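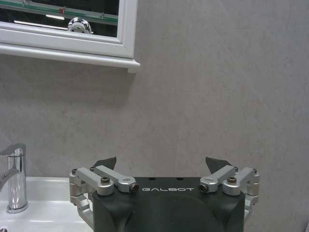 Guests staying at the Stastow in June will find the bathrooms a good deal easier to live with, now that the guest house has come to the end of a long and rather patient refit. The last of the rooms was signed off this week, and the owners say they are pleased, tired and very ready to stop talking about grout.

2022-03-22 – The work has been going on floor by floor through the winter, with the house staying open all the while, and anybody who stayed during those months will remember being moved along the corridor at least once. It began with a single complaint in the comments book about having nowhere to put a toothbrush. A guest wrote that the old glass ledge over the basin was so narrow that everything on it ended up in the sink, and when the owners looked back through the book they found the same grumble, in kinder and less kind words, on a great many pages.

So the ledges have gone, and in their place each bathroom has a white cabinet on the wall with a mirror on the right and open shelves on the left, where a person can put down a tube or a bottle and find it again in the morning. The basins are white, set into a white vanity with a chrome tap, and the walls are a soft light grey that the owners chose after living with a row of test patches for longer than they like to admit. Underfoot there is a warm brown floor with a wood pattern, which takes the chill off all that white and grey very nicely. 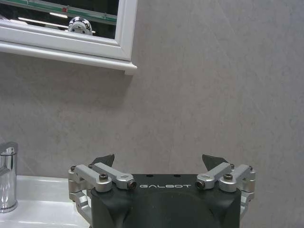
The fitting was done by Basetti, the small firm that looked after the kitchen here some years ago, and the cabinets came through Orbán, whose showroom the owners visited so often that they were eventually offered their own mugs. There are 40 bathrooms in all, counting the two in the annexe, and the bill for cabinets and shelving came to about £326 a room. That is a little over what had been set aside, but the house has made it up by keeping the old doors, which only wanted sanding and a fresh coat of paint.

There was some debate over the open shelves. One side of the family wanted everything behind a door, on the grounds that shelves gather dust, and the other side said that guests forget whatever they cannot see. Anyone who has ever posted a forgotten sponge bag back to its owner will know which side won. The housekeeping team has been asked to give the shelves a wipe each morning and to leave guests' own things just where they find them – a small courtesy, but one that regulars do notice. 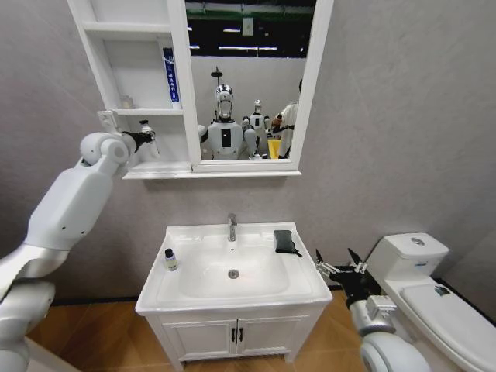

Small bottles and toothpaste will be kept at reception as well, for those who arrive late and discover that theirs is still at home beside the bath. These are supplied by Pledavance and are free to anyone staying the night.

The old glass ledges have been wrapped and stacked in the garden store, and neighbours with a cold frame to mend are welcome to call in and help themselves. Please bring a box and a pair of thick gloves.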